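In March I visited the Leitão workshop in Nollton, where they repair old sewing machines and looms. The open day started at 10 and the entrance was free, but you had to wait outside until a group was ready.

Our guide was Conceição Moreira. She spoke slowly, for which I was thankful, and she let us touch the fabrics - cotton mostly, and one very rough wool. In the second room it was quite loud and I missed a part of her explanation about thread tension.
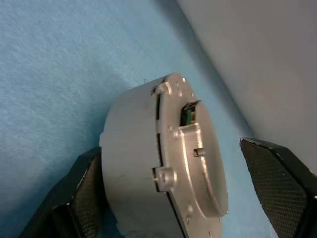

*A drum-shaped metal part with a shinier end cap, over light blue fabric.*

After the tour we had coffee in the yard. I talked with Vasco Caldeira, who came by bus 88 from Zistville and wanted advice for his grandmother's machine. They told him to bring it on a Sunday. The small shop takes only cash, so I bought 3 spools of green thread and left the scissors for next time.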